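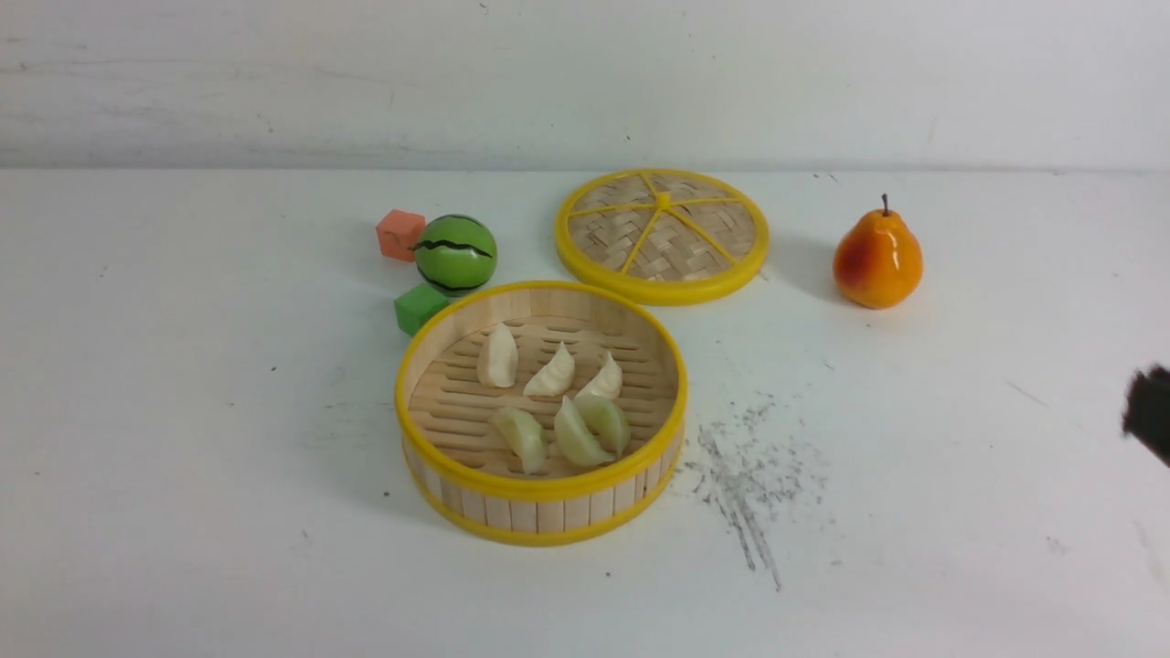 Gripper pads and table, Kurnetti arm
February 27, 2018
Posted by: bench notebook, arm cell

Spent most of the morning on the pads, and I'm glad I did, as the old ones had gone shiny along the inner edge and were letting the dumplings slide. Put on a fresh pair from the Pillier bag, wiped the fingers down first, and snugged the screws by hand – please don't use the driver on these, the threads are soft and we already lost one in December.

Re-zeroed the open width afterward. It wanted 8 steps more than the old pads did, and I've saved that in the Irkura settings under today's name so you can go back if it feels wrong to you.

The table needs a proper scrub too. Those dark gray scuffs to the right of the steamer look like rubber or graphite to me, and they fan out toward the front edge. I'll try the mild cleaner first and keep the strong stuff away from the yellow rims.

Warm-up is the steamer with the lid off, then the pear, then the watermelon ball and the two foam cubes, 19 picks at the slow speed. If the wrist starts to tick, stop and check the cable clip before anything else. Next greasing is due at 136 hours.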